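Visit to the Preltden Laboratory, Timska: Software for Shelf Handling

Members of the Industrial Liaison Office visited the Preltden Laboratory in Timska on 2018-04-09 at the invitation of its software group. The purpose of the visit was to see the current state of the group's work on perception and planning for shop shelves, and to discuss whether two of our partner firms might take part in the next round of trials. The programme consisted of a short welcome, a tour of the software rooms, a session of 60 minutes on the planning code, and an open discussion.

The visitors were received by Henok Feyisa, who leads the software group. In his opening remarks he explained that the laboratory buys its arms and controllers and writes everything above them. The group maintains the perception code, the task planner, the replay tools and a labelling program named Window. The first three are shared with the Arnardóttir Institute under an agreement renewed last November. Window is at present used only in Timska. 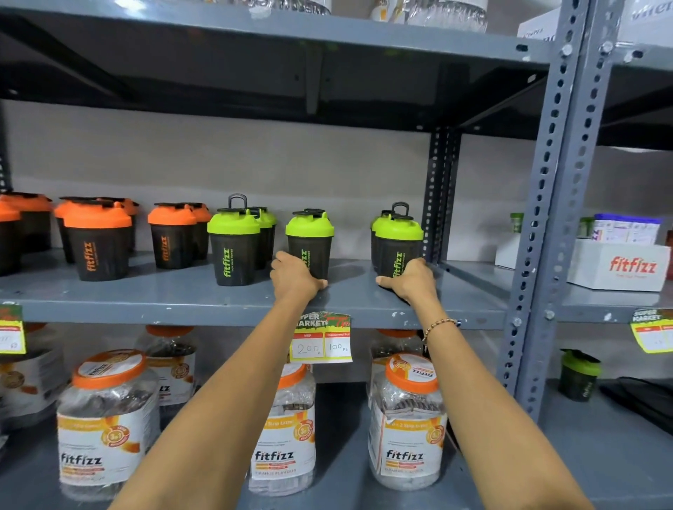 Window was the first item on the tour. An operator loads a recording of a person tidying or picking from a shelf, steps through it, and marks the moments at which a hand makes contact, takes hold, lifts and lets go. The program then proposes labels for the neighbouring moments, which the operator accepts or corrects. Mr Feyisa drew attention to the treatment of two hands acting at once. When the left hand merely rests its fingers on one green-lidded shaker and the right grips another, earlier versions of Window recorded two grasps. The present version keeps a separate state for each hand and has a label for touch without grip. Visitors were shown the correction screen, where a wrong label can be changed with a single key and the change is logged against the operator's initials.

The library now holds 177 labelled recordings. Each is stored with the version of the software that produced its labels, so that a recording can be labelled again when the definitions change. The group has done this once for the whole library and described the work as slow. Our delegation asked whether the definitions were written down in a form that a partner could use. They are, and a copy was supplied on the day.

The perception session dealt mainly with rows of similar goods. Bottles of one pattern, standing close together and partly hidden by their neighbours, are readily merged by the detector into a single object. Lid colour helps to divide a shelf into groups but is of no use within a group. The software therefore looks for the outline of each lid first and searches downwards for the body. Dark, translucent bodies remain difficult, and the group does not rely on depth readings taken from them. Clear jars are treated in the same way, with the printed label used as the main point of reference.

A further question concerned printed and handwritten matter. Price tags hanging from the lip of a shelf can cover part of the goods beneath, and the detector at one time reported them as products in their own right. They now have their own class, and the planner treats them as things to be kept clear of. Reading the prices is outside the scope of the project.

After a break the party moved to the planning room. The planner works from a map of the shelf, which is refreshed every 50 milliseconds, and chooses the order in which goods are to be moved. It may decline to act if the map has changed too much since the order was chosen. Several members of the party considered this the most useful feature shown during the visit, and asked that it be described in the partner notes.

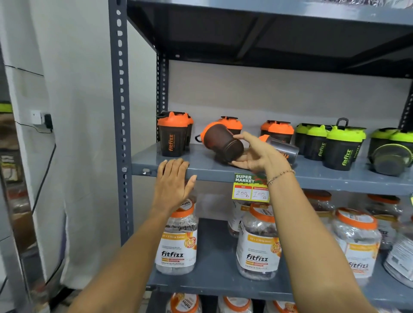 Xiomara Gallagher
Senior Liaison Officer, Industrial Partnerships

Goods that are no longer upright took up much of the discussion in the planning room. An orange-lidded shaker lying on its side among the standing ones, while another is held tilted in the right hand, gives the planner two poses that its first version could not express. It had assumed that every bottle stood on its base. The present version stores a full orientation for each object and marks it as held, standing or lying. For a lying bottle it must also decide which end is the lid, and the group acknowledged that this decision is still wrong more often than they would wish when the base faces outwards.

Mr Feyisa also described the handling of the second hand. A hand placed flat on the front edge of a shelf is in contact with the furniture and with no product. In the labels this is recorded as support. The planner makes no use of the label yet, although the group intends to use it when the two-arm controller is ready for testing. No date was given for this.

The final part of the visit was a demonstration of the replay tool. It runs a stored recording through any two versions of the perception code and lists the points at which their results differ. The delegation watched a comparison between the current release and its predecessor. Most differences concerned objects at the back of the shelf. Two were faults in the newer release, and these were entered in the fault list during the demonstration. The delegation was glad to see this done openly.

The following points were agreed. Preltden will provide read access to the replay tool and to a selection of recordings. This office will ask partner firms for details of the shelving and packaging they would wish to see included. Questions of licence for Window will be taken up separately, as the laboratory has not yet decided on what terms it may be released. A second visit has been proposed for November.

The office thanks Mr Feyisa and his colleagues for their time and for the full answers given to our questions.

Comments (3)

R. Okell
Will the label definitions be passed on to firms that could not attend? We use a single "contact" label at present and would like to compare.

Partnerships Office
They may be requested from this office. Please quote the title of this report.

dmh_controls
Is the 50 ms figure for the map alone, or does it include the planner's check? The report could be read either way.

Related items

Partner notes: shared replay tools
Report of the November meeting with the Arnardóttir Institute
Call for interest: packaging and shelving trials
Guidance for staff visiting partner laboratories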